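Ask anyone what they'd hand over to a robot and the answer comes fast: laundry, dishes, the stuff all over the kitchen counter. So how close are we? Closer than I'd guessed, and I came away from a month of reading lab reports and pestering engineers pretty giddy about it – with a few bruises on my optimism. 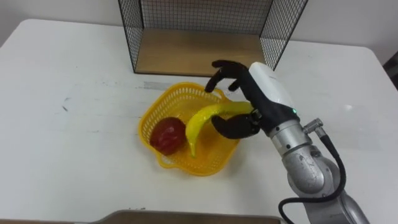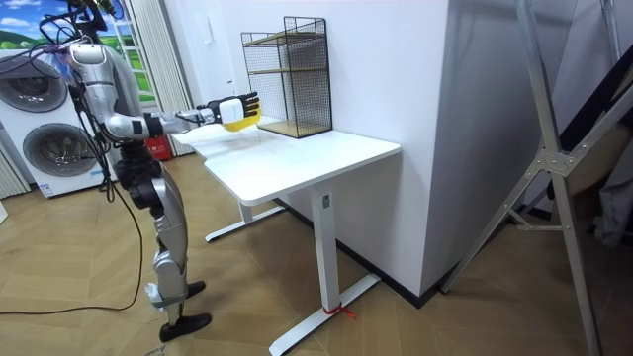 Tidying is where I'd look for progress first. It sounds dull, but it asks for nearly everything at once: seeing, reaching, gripping, letting go. Take the banana in the yellow basket. Fingers have to close on the stem end firmly enough to lift and gently enough not to bruise a real one, and the basket shouldn't come along for the ride.

Chinyere Sani, who runs trials at Menomer, logged 203 pick-ups in May and lost only nine. Wonderful numbers! Then she swapped in a floppy tea towel and lost 13 before lunch. Cloth changes shape every time you touch it, and a hand that has mastered fruit has to start over.

Alaric Kapoor at Drakuva thinks shop floors will get there first, where the bins stay put and the lighting never changes. My kitchen offers neither. I'd still clear a spot for one tomorrow, if it would just do the counter.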